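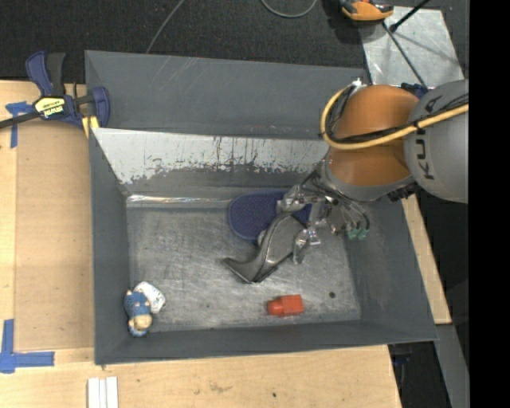 Page 2 of 4

Ticket: Audience totals wrong for football final
Product: Zatar ratings dashboard
Opened: 31 July 2026
Priority: high
Status: closed, fix applied

Reported problem

The Bollar market shows 900 households watching the final. The panel file for the same match has 463. Emon and Montoya match their files. The sports desk had already drafted a piece putting Bollar at the top of the table, and has been asked to hold it.

Steps taken

1. Cleared the dashboard cache and reloaded the match. No change.

2. Ran the export by hand for Bollar only. Same total, so the fault is upstream of the display.

3. Compared household IDs in the export with the panel file. Most appear twice, once under the main channel and once under the streaming feed. The few that appear once watched on a single feed.

4. Checked the feed table. The streaming feed for Bollar was added before the quarter-finals with no parent channel set. Without a parent, the merge step treats it as a separate broadcast and adds the two figures together.

5. Looked at earlier rounds. The quarter-final and semi-final are affected in the same way. Group matches are clean.

Fix

Set the parent channel for the Bollar stream and re-ran the merge for the three matches. The final now reads 463. Re-run time was 28 minutes – longer than usual, as the nightly import was still going.

Notes for the sports desk

Bollar drops to third. Please discard any chart exported before the re-run. Extra time is counted in the match average, penalties are not.

Still open

The import form accepts a feed with no parent channel and gives no warning. Raised as a separate ticket. Until that is done, check the feed table by hand after adding any stream.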